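Bench Assistant, part-time (20 hours a week)
Sabbagh Teaching Labs

We are looking for a person who puts things back. The Kiltusell water course takes over our wet bench in July, and the bench needs someone who knows a beaker from a coffee mug and will never test the difference.

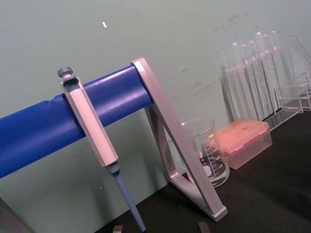
The pipette hangs on the blue bar. It lives there.

You would set out glassware before each class, refill tip boxes, wash flasks and keep the pipette log up to date. The log is a paper notebook. Farhad Farahani has offered to replace it with a spreadsheet and has been thanked for his interest.

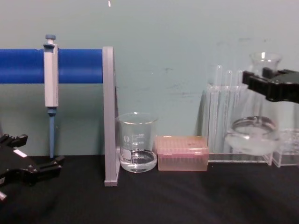

Sabbagh, 02/11/2019

Pay is $2000 a month for a contract of 4 months, with a possible extension if the Veltex money arrives. Lab coats are supplied in two sizes - too big and Parviz's. You need a high school diploma, steady hands and some experience with glass. Chemistry is welcome but we can teach it. We have had less luck teaching people to label things.

Please don't apply if you believe a flask can "soak" over a long weekend.

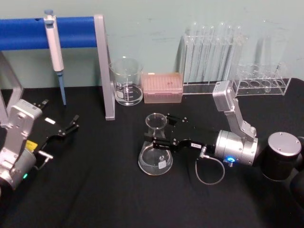
Mahnaz Kiani, who had the job last year, wants it added that the washing up is half the work and that you should bring your own hand cream. She also says she would do it again, and that the radio is better than it used to be.

Training takes 3 days, all of it at the bench. You will learn to pour, rinse, rack and set a pipette to 100 microliters without squinting.
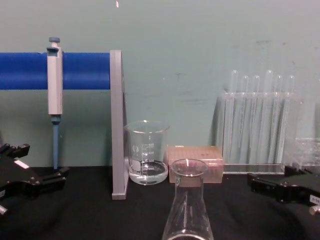 After that you are on your own in the mornings, with Golnar Hassanpour down the hall for questions and spare keys. Send one page about yourself to Zohreh Tabrizi at the front office, and mention the last thing you broke.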